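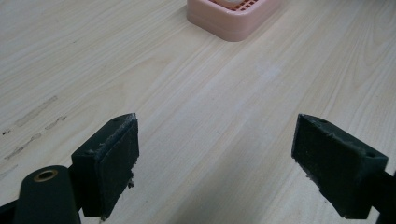 Said Morsy thinks the 19 °C batch should be thrown out, as the soap base was poured before the lye had fully dissolved. Noted. Keeping it until the pH check.

May, 14:20. Gremstead recipe, second run. Oil blend 210 g, olive and coconut, same lot as before. Lye solution added in one pour, stirred by hand to light trace in 14 min. Slower than the first run, which had the stick blender.

Bars cut at 20 mm. Two edges crumbled on the Vimon cutter; wire tension is low again, retighten before next use. White ash on the top faces only.

To do: weigh bars weekly, log the loss on the cure sheet. Ask Ó Flaithearta for the old superfat table.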